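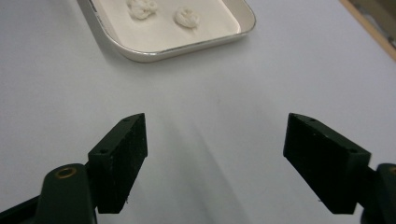

Hand-held gripper open before the tray, two soft white pieces inside. Junaria bench, June.

Project diary, Momon collection, afternoon entry

Collection resumed at 2 p.m. under the revised procedure agreed with the Ultidton office. The operator begins each example with the fingers fully open and well short of the tray, and approaches at an even pace.

The running total at the close of the session stood at 1,748 examples, of which 164 were recorded today. The first 1,000 have been passed to Nnaji for labelling. Comments are awaited.

White pieces on a white tray remain the least represented case in the set, and the pale table offers little further contrast. It was decided to continue with this arrangement for the remainder of the month before any darker tray is introduced.

The screws on both fingers are to be checked before the morning session. Lint should be removed from the tips at the same time.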